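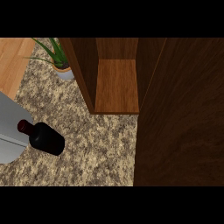
Granite benchtop is the name we give in Australia to a slab of polished stone, usually 2 or 3 centimetres thick, that sits over the kitchen cupboards and takes whatever the household throws at it. Geologists are fussier than kitchen showrooms, I should warn you, and plenty of what gets sold as granite is gabbro, gneiss or something else with big crystals and a nice shine. True granite is mostly feldspar and quartz with a bit of mica thrown in, and it cools slowly underground, so the grains have time to grow large enough to see. You get that speckled look as a result, and a mix of beige, cream, grey and dark brown flecks like the one here is about as classic as it comes. I'm very fond of it (my mum's kitchen had something similar), and crumbs vanish into it completely!

Origins and naming
The word comes from the Italian granito, meaning grained. Trade names are another story. A colour gets named by whoever is selling it, so the same rock can turn up under two or three labels. The slab in my own kitchen was sold to me as Buker Cream, and I later found a matching offcut at another yard tagged Plosen Sand. Same price, too.

Cutting and finishing
Blocks are sawn into slabs, then ground and polished with finer and finer abrasives. A polished face is the usual choice. Honed is the matte version, and there's also a leathered finish, which I love to touch and hate to wipe down. My local yard, Fanus, keeps more than 15 colours in stock and will let you walk around with a cupboard door under your arm to compare – do take them up on it, because the little sample squares are hopeless for judging a busy pattern. I paid $795 for an offcut for the laundry, cut and edged, and still think I did well.

Care
Granite copes well with heat, though a sudden change of temperature can crack it, so I use a trivet anyway. It's slightly porous. Pale slabs show oil stains more than dark ones, and most are sealed when they go in and again every so often after that. The water test is easy: leave a few drops sitting for a while, and if the stone darkens underneath it's time to reseal. Vinegar won't do much to the quartz but it can wear away at the sealer, so stick with mild dishwashing liquid and a soft cloth.

See also
Engineered stone
Terrazzo
Laminate benchtops

Page last updated Jun 30, 2022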